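Flat 4, Carnegie House - walk-round with comments, 2025-10-31

Védís Bundgaard asked me to write this up in my own words because last time I just sent her a column of ticks and she had to ring me about every single one! So here are the ticks and the waffle together. The checklist is the same one we used in June, the long Mendedton one, minus the garden bits.

## Hall and stairs

- [x] **Front door closes and latches by itself.** It does, with a bit of a slam. I'd live with it.
- [x] **Smoke alarm, hall.** Pressed the button, nearly went deaf. Good.
- [ ] **Stair carpet fixed at every edge.** Third step from the top has lifted on the wall side. You can get a finger under it, so you can get a toe under it. Jhun Barredo has tacks and says he'll do it on his next visit.
- [x] **Handrail firm.** I hung my full weight on it, which is a fair test these days.
- [x] **Light switch at both ends works.**

## Kitchen

- [x] **Heat alarm.** Fine, and the date on the back is still good.
- [ ] **Extension leads.** One four-way behind the toaster with the kettle in it as well. The lead is marked 2000 watts and the kettle on its own is 1850, so the moment someone wants toast with their tea we're well over. Kettle goes straight in the wall from now on, please. I've moved it, and I'd like it to still be there when I come back.
- [x] **Fire blanket on its hook.** Yes, and the tapes hang free.
- [x] **Cupboard under the sink.** Bleach is in the high cupboard now - thank you, whoever did that.
- [ ] **Hob knobs.** Back left one pulls off in your hand. Part number is 1123 in the Gemodeo spares list and I've asked for two.
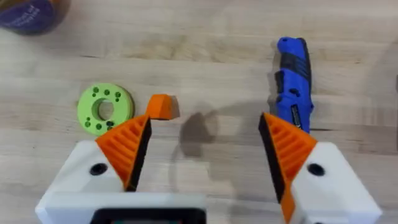
Tables and worktops get their own heading on the Mendedton list, and I always used to skip it because what can go wrong with a table? Then I caught my sleeve on a splinter at my sister's and changed my mind. So I do it properly now: palm flat, along the grain and then back again, then under the edges where everybody forgets. Pale wood with faint grain like this is kind to a tired inspector, though where the light lands on it you get lighter patches that can pass for wear, so I go by touch as well and don't write anything down until I've had a look from the other side. Legs next: push, pull, lean. No wobble, so a tick from me.

## Bathroom

- [x] **Pull cord reaches and isn't knotted up.**
- [ ] **Hot tap temperature.** Too hot for my liking. I held my hand under it and took it away again quite smartly. The mixing valve wants turning down, and it's the Brirkeren type with the little cap, so you need the small key. Jhun has one on his ring.
- [x] **Bath mat grips.** It's a new one, very good, lots of suckers!
- [x] **Fan runs on after the light goes off.**

## Bedroom and windows

- [x] **Window restrictors.** Both stop at 100 mm. Checked with a tape.
- [ ] **Blind cord.** The cleat is up but the cord wasn't wound round it. I wound it. Could we put a note up?
- [x] **Wardrobe strapped to the wall.** Solid as anything.

## To do

1. Stair carpet - Jhun, before anyone moves in.
2. Bathroom valve - Jhun, same visit.
3. Hob knob - me, when the parts turn up.
4. Note about the blind cord - Védís, if you wouldn't mind, your handwriting's nicer.

Spare key is back in the box and I've left the heating on low.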